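私たちについて

Gadine(ガディーン)は、工場や研究室、学校の実習室に自動化の設備を入れたいけれど、何から手をつけたらいいのか分からない、という方のご相談をお受けしている小さな会社です。ロボットを作っているわけではありませんし、特定のメーカーの代理店でもありません。お客様の側に座って、いっしょに見積書を読み、予算表を作り、ときには「今年は買うのをやめておきましょう」と申し上げる、そういう仕事をしています。

はじまりの話

代表のノエミ・アルスノー(Noémie Arsenault)は、もともと部品組立の会社で購買を担当していました。あるとき上司から「来期はロボットを入れるから、予算をまとめておいて」と言われ、手元に届いたのはカタログが一冊と、本体価格だけが書かれた一枚の見積書だったそうです。言われたとおりに本体の金額で申請を通したところ、ハンドは別、架台も別、安全柵も別、立ち上げの人件費も別、と後から後から請求が増えていき、最終的には700万円で組んだ予算が956万円になってしまいました。差額をどこから出すかで経理の方と毎日のように顔を合わせ、おかげですっかり仲良くなったと本人は笑っていますが、当時はさすがに眠れなかったと聞いています。

その経験をもとに自分用に作った一覧表が、今の会社の出発点になりました。最初は表計算ソフトで作った、色分けばかりが派手な表でした(今見るとちょっと目がちかちかします)。それを取引先の方にお見せしたら「うちにもください」と言われ、その方のお知り合いからもまた連絡をいただき、お渡しするたびに項目が増えて、とうとう会社を辞めて独立することになったのです。一覧表には後にDileckという名前がつき、今もお客様との最初の打ち合わせで必ず使っています。

Dileckについて

Dileckは、設備を買う前に埋めていただく計画シートです。項目は全部で16あります。本体、ハンド、センサー、電源工事といった分かりやすいものから、予備の指先パッド、作業台の高さ調整、担当者が研修に出ている間の代わりの人手まで、見落としやすいものもなるべく入れてあります。全部をきれいに埋める必要はありません。空欄が残ったところが、そのまま業者さんに聞くべき質問になります。

よく驚かれるのは、私たちが機種の話をなかなか始めないことです。まず「何をつかむのか」をうかがいます。箱なのか、袋なのか、それともケーブルのような形の決まらないものなのか。ここが曖昧なまま機種を選んでしまうと、あとからハンドを買い替えることになり、予算がふくらむ原因の多くはこのあたりにあります。金属の部品を並べるだけなら話は早いのですが、柔らかいもの、細いもの、からまりやすいものとなると、試験にかける時間も費用も別に見ておかなければなりません。

お手伝いの進め方

ご相談は3つの段階に分けてお受けしています。はじめに現場を拝見して、実際に作業されている方のお話をうかがいます。購買や管理の方だけでなく、毎日その台の前に立っている方に必ず同席していただくのが私たちのお願いです。「ここだけは手でやったほうが早いんだよね」という一言で、計画が丸ごと変わったこともありました。

つぎに、Dileckを使って予算の枠を作ります。初年度にかかるお金と、二年目以降に毎年かかるお金を分けて書くのがこつで、消耗品や点検の費用は後者に入れます。社内の申請書の形式は会社ごとに違いますから、そちらに合わせた書き直しもお手伝いしています。9月ごろになると来期予算のご相談がどっと増えますので、お急ぎの方は夏のうちにお声がけいただけると、こちらもゆっくりお話ができてたいへん助かります。

最後が試験です。いきなり大きな設備を買うのではなく、まずは小さな台で、実際に扱うものを使って試していただきます。立派な実験室は要りません。木の天板に段ボールの壁を立てて、黒いケーブルを何本か置けば、つかむ練習の場としては十分に始められます。
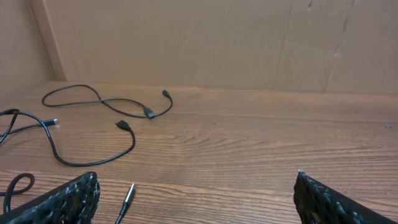

試験の費用は、本体の予算とは別の行に書いていただくようお願いしています。同じ行に入れてしまうと、値引き交渉のときに真っ先に削られてしまうのです。試験で分かったことは、うまくいったことも、いかなかったことも、短い報告書にまとめてお渡しします。そのまま社内の稟議に添付できる体裁にしてありますので、どうぞ遠慮なくお使いください。

これまでのお客様から

精密部品のGrastusさんとは、独立して間もないころからのお付き合いです。当初は搬送用の設備をまとめて入れるご計画でしたが、シートを埋めていくうちに、本当に困っておられるのは検査前の仕分けだと分かり、そちらを先に進めることになりました。実習室の設備更新をご一緒したPetrenko技術学校さんには、先生方が毎年の消耗品費をご自分たちで見直せるよう、Dileckを学校向けに作り直してお渡ししました。生徒さんが授業で予算表を作ってみたと聞いたときは、うれしくて事務所じゅうに言いふらしてしまいました!

ご相談にあたって

最初のご相談は無料で、オンラインでも、お越しいただいても構いません。見積書がまだ一枚もない段階でも大丈夫ですし、反対に、もう三社から見積もりを取ったけれど比べ方が分からない、という方も歓迎いたします。扱う品物の写真か実物、置き場所のだいたいの広さ、それからお使いになれる電源の種類が分かると、お話がぐっと具体的になります。お茶とお菓子を用意してお待ちしております。お菓子の予算は、毎年きちんと計上しております。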